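I've been walking with the Heseo trolley for 17 days now, so I think I'm allowed an opinion. A few of you asked in May what I was going to replace the old rucksack with (my shoulders had been complaining since the coast), and I promised a proper write-up once I'd dragged the thing over something worse than a canal path.

So, the Heseo is a single-wheel hiking trailer. You wear a hip belt, two poles run back from it, and your bags sit over the wheel behind you. I paid 441 euros for mine, second-hand, from a woman called Ghada Awwad who had taken it over the mountains and wanted it out of her hallway. She threw in a spare inner tube and a very long lecture about tyre pressure, and I should have taken notes.

On tarmac it's wonderful! I did 54 km in two days, which is a lot for me, and my back felt the same in the evening as it had at breakfast. You forget it's there until you try to go into a shop. Then you remember, because you have to reverse out again past the tomatoes with everybody watching.

Gravel is fine too, if you keep the load low. Put the water at the bottom and the tent on top. I had it the other way round for the first week and the trailer kept lying down in the road like a tired donkey.

Mud is another story. Coming down into Clencombe after a night of rain, the mudguard packed solid and the wheel simply stopped turning. I pushed, I pulled, I said some things. In the end I took the mudguard off and it's been in the side pocket ever since. My trousers have suffered but the wheel goes round.

The hip belt is the weak point for me. The padding is good, but the left buckle slips over the course of a morning and I have to stop and tighten it. I wrote to Prokley, the shop that handles the spare parts, and they answered the same day and posted a new buckle to the next guesthouse. No charge, and a nice note. The new one slips a bit as well, but less.

The straps come far too long, by the way. I trimmed three of them at the kitchen table before I left and melted the ends with a lighter, otherwise they flap about and try to get into the spokes.

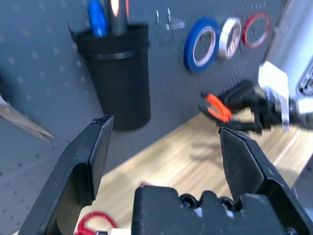
Red-handled scissors

Buses: it folds, sort of. The poles come off quickly, the wheel doesn't. One driver let me put it in the hold and another wanted me to buy it a ticket, so budget for that.

Would I buy it again? Second-hand, yes. At the full price I'd want a better buckle. Tomorrow I'm off up the valley, and there's more rain on the way, so the mudguard is staying in the pocket.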